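Prestgate open-top steel bin, grey

Dundside storage and handling range - Item 363 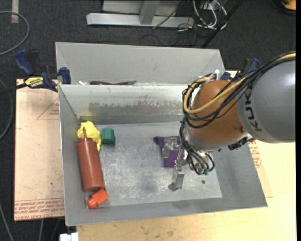

Two grey bins one behind the other, the front one holding a reddish-brown squeeze bottle and other small mixed items.

The Prestgate is a plain sheet-metal bin for loose goods of mixed size. It is open at the top and is used on sorting benches, at packing stations and in returns areas, where small things of different shapes have to be kept together and reached from above. It is sold singly or in a pack of two.

Most customers set up a pair, with one bin for goods coming in and one for goods that have been checked. The bins stand directly against each other, front to back or side by side, and need no frame or stand between them. Allow a bench depth of 700 mm for each bin if you plan to put them in line, and leave room behind for cables or a wall rail.

Material and finish
Folded steel sheet, grey coated walls. The floor is left as bare metal. It will take scratches and scuffs from the first weeks of use, and these do not affect how the bin works. The coating on the inner walls wears where goods rub against it, usually in a band below the top, and it can chip if heavy parts are dropped in. Bins used indoors can be left as they are. For damp rooms, touch up chipped areas with the Ollari repair paint listed under accessories.

What it holds
Bottles, tubes, fittings, toys, small hand tools and boxed goods. Tall bottles will lean on the side wall, so close caps and nozzles before you put them in. For very small parts we suggest the Khalaf tray insert, as single pieces are easy to miss in the corners. The bin is not sealed and should not be used for liquids or powder.

Cleaning
Wipe with a damp cloth and mild soap, then dry the floor. Colored stains on the walls usually lift with a nylon pad. Do not use wire brushes on the coated parts.

Ordering
Single bin, grey: 363-1
Pack of two, grey: 363-2
Khalaf tray insert: ordered separately
Ollari repair paint, grey: ordered separately

Bins are shipped assembled. Orders for the pack of two go out on one pallet. Please check the corners and the top edge on delivery and note any dents on the driver's sheet before signing.

Customer comment
"We sort mixed returns in ours all day. The floors are well marked by now and the walls have lost some finish, but they are still square and we have had no reason to change them." - Neusa Portela, returns department

For questions on bench layout or larger orders, contact Jayanthi Arumugam at the Dundside sales desk.

Page updated 10/11/2025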